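Bruvberg Elementary ends the Friday release hour for religious class. Was it fair?
Flirkden Parents Board > Schools > Policy and school board 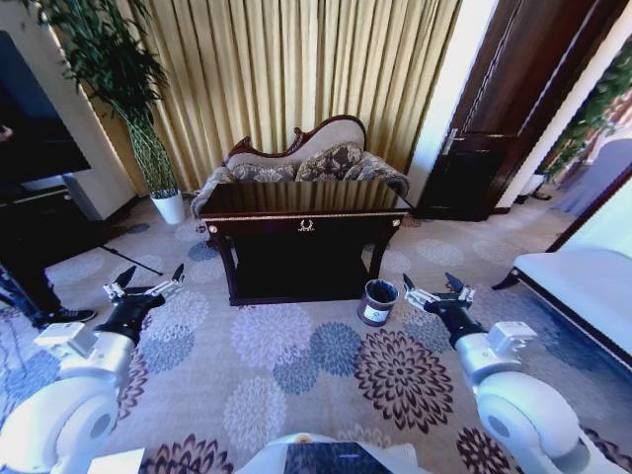 Reading time: 4 min | 1,811 views | 9 replies

ebise_hailu wrote:
Good evening to all. I am Ebise Hailu, mother of two children at Bruvberg. On Friday we received a message in the Skanine app that the release hour will stop after the winter break. For those who don't have small children: one hour in the week, the children whose parents signed the form could walk to their church or other religious class, and the others stayed for reading. At our school 168 children had a signed form.

I am not angry that the board has an opinion. I am disappointed about the manner. There was no letter before, and no meeting where parents could speak. The message gives one reason, "scheduling." I would like to know if other families received more explanation than this.

norwayspruce wrote:
Same message here, same one word. My son doesn't go to any class, he is in the group that stays. I will be open and say I am glad. In that hour the teacher can't start anything new, so the ones who stay do worksheets. He has done the same frog worksheet two times.

ebise_hailu wrote:
norwayspruce, I understand this and I think it is a fair complaint. But then the complaint is about the worksheets. It could be repaired without closing the hour for everybody.

Tomas_in_the_valley wrote:
I disagree with the word "closing." A public school is for school subjects. Families have the evening and the whole weekend for religion. My parents took me on Saturday mornings in my home country and I complained every time, but it was their job and they did it. I don't see why the school day must be shorter so that it is more comfortable for us.

kmd_4th_grade_mom wrote:
Some families work on the weekend, Tomas. I work both days. For my daughter this hour was the only one possible, and the walk is with an adult from the church, so it costs the school no staff at all.

Tomas_in_the_valley wrote:
It does cost. Look in the budget pages from the July meeting. There is a line of $3,890 for "release hour, crossing and attendance." I am not against your daughter. I only say it is not free.

old_gym_whistle wrote:
I worked in the Kaewkla district until I retired, and we had the same quarrel there. What helped was to move the hour to the end of the day. The children who had a class left early, the others had a club, and teachers stopped losing the middle of the afternoon. It was not perfect — the buses were a headache for the first months — but parents on both sides stopped writing letters. I would ask the board if they looked at this before they decided.

About the law, please be careful with what you write in letters. As I understood it in my working years, a district may permit such an hour off school grounds, but that doesn't mean it has to. Ask somebody who knows your state. If your letter says "you have no right," they will answer only that sentence and ignore the rest.

ebise_hailu wrote:
Thank you, this is very useful. I had exactly such a sentence in my draft and I have removed it now. I will ask two things: why the parents were not heard, and whether the end of the day was considered. I also found the budget line. Tomas is right that it exists. I had believed the crossing guard was paid by the town.

norwayspruce wrote:
I would sign a letter for the end of the day with a club for the others. I would not sign one to keep it as it is. Can you make two versions? My husband says I am difficult, but I don't want my name under something I don't support.

ebise_hailu wrote:
One version only, I think, but I will ask for the end of the day and not for the old hour. kmd, I know this is less than you wanted. Please write to me in private message if you can't accept it, and I will wait with sending. The comment list for the board meeting closes at noon on Friday, and every speaker must put their own name, I can't do it for others. The form is in Skanine under "Board," not under "School" where I was searching for it.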